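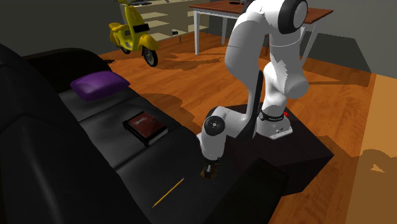
Um dos cenários de sala de estar simulados: o braço sobre o sofá de couro preto, com um lápis, um livro e uma almofada no assento.

Grupo de manipulação testa recusa de preensão em cenas domésticas simuladas

O grupo de manipulação do laboratório Radwan concluiu em dezembro a primeira rodada de ensaios do Trolura, um método que permite a um braço robótico adiar ou recusar uma preensão quando a estimativa de sucesso é baixa. Os ensaios foram feitos inteiramente em simulação, no ambiente Penano, que o laboratório mantém para tarefas domésticas. O relatório interno já circula entre as equipes e uma versão curta será submetida no próximo semestre.

O trabalho é coordenado por Evanthia Pappas e parte de um problema antigo do grupo. As políticas treinadas por demonstração, quando recebem a instrução de pegar um objeto, quase sempre fecham a garra, mesmo que o objeto esteja mal posicionado ou seja difícil de distinguir do fundo. Nos ensaios do ano passado, boa parte das falhas começava assim: a garra descia, fechava fora do lugar, empurrava o objeto, e a tentativa seguinte partia de uma situação pior.

O Trolura acrescenta à política um segundo módulo, pequeno, que observa a mesma entrada visual e a trajetória prevista e devolve uma nota entre zero e um. Se a nota fica acima do limiar, a preensão segue normalmente. Se fica abaixo, o braço recua até uma pose de observação e a política recalcula a aproximação. Depois de um número fixo de recuos, o episódio é encerrado e registrado como recusa, categoria separada da falha.

O módulo foi treinado com 2000 trajetórias geradas no próprio Penano, todas anotadas automaticamente a partir do estado do simulador. Lejla Karagiannis escreveu a rotina de anotação, que considera bem-sucedida a preensão em que o objeto é erguido e permanece na garra até o fim do episódio. Objetos que escorregam durante a subida contam como falha, ainda que tenham saído do assento.

Para a avaliação foram usados 600 episódios, distribuídos por 11 cenas que não apareceram no treino. A escolha de móveis estofados como superfície de apoio foi deliberada. Em uma mesa, a altura do plano é constante e a política pode aprender um único valor de descida. Um sofá tem costuras, divisões entre assentos, encosto e braço, e a garra precisa trabalhar perto de tudo isso. O couro preto traz ainda reflexos claros que o estimador de profundidade do grupo tende a interpretar como relevo.

Os objetos também foram escolhidos por dificuldade. O lápis é fino e fica muito rente à superfície, de modo que um erro pequeno na altura basta para a garra fechar no vazio ou pressionar o assento. O livro fechado, deitado, pode exigir uma aproximação pela borda. A almofada é o caso mais fácil para o contato e o mais incômodo para a simulação, por causa da deformação, que o Penano trata de forma simplificada.

Resultados

Com o limiar escolhido no conjunto de validação, a taxa de falhas caiu pela metade em comparação com a mesma política sem o módulo. Uma parte dessa queda corresponde a preensões que passaram a dar certo depois de um recuo. O restante são recusas. O relatório apresenta as duas parcelas em tabelas distintas, a pedido de Salma Abdel Hamid, responsável pela revisão interna, que considerou enganosa a apresentação conjunta da primeira versão do texto.

O ganho mais claro foi com o lápis. Na política original, o erro típico era descer com a garra deslocada em relação ao eixo do objeto. O módulo atribuiu nota baixa à maioria dessas aproximações, e o recálculo a partir da pose de observação costumava corrigir a orientação. Com o livro, o resultado foi mais modesto: o método recusa bem, mas a segunda aproximação repete com frequência a primeira, e o braço gasta os recuos sem mudar de estratégia. Com a almofada quase não houve diferença, já que a política original raramente falhava.

O custo em tempo é aceitável para o uso previsto. Cada recuo alonga o episódio, e o grupo fixou o máximo em 5. Taha Tazi testou valores maiores e não encontrou melhora que os justificasse; os episódios que chegavam ao limite terminavam, na maior parte, em recusa de qualquer maneira.

Limitações

O relatório registra duas ressalvas. A primeira é que a nota do módulo está mal calibrada em cenas com sombras fortes projetadas pelo próprio braço. Nesses casos ela baixa mesmo quando a aproximação está correta, e o robô recua sem necessidade. Variar a iluminação durante o treino reduziu o efeito, sem eliminá-lo. A segunda é que todo o trabalho até aqui é simulado, com atrito e deformação aproximados. Nenhuma das taxas apresentadas deve ser lida como previsão de desempenho em um braço físico.

A comparação com o Zerkirska, método anterior do grupo, ficou incompleta. O Zerkirska estima a incerteza a partir de várias cópias da política e exige mais memória do que a fila compartilhada permite reservar por tarefa. Há resultados apenas para uma parte das cenas, e eles foram deixados no apêndice.

Próximos passos

Iman Hamdy assume em seguida a etapa de transferência para a bancada, com um assento estofado fixo e os mesmos tipos de objeto. O limiar será reajustado com dados reais antes de qualquer comparação. Em paralelo, Karagiannis trabalha em uma variante na qual o módulo devolve, além da nota, uma indicação do tipo de erro esperado, para que a segunda aproximação ao livro parta de outro lado.

As cenas de avaliação e a rotina de anotação estão no repositório do grupo, na pasta do Penano. Os pesos do módulo serão liberados para as demais equipes quando a revisão interna terminar. Pedidos de acesso antecipado devem ser enviados a Taha Tazi, com indicação da tarefa e do simulador em uso.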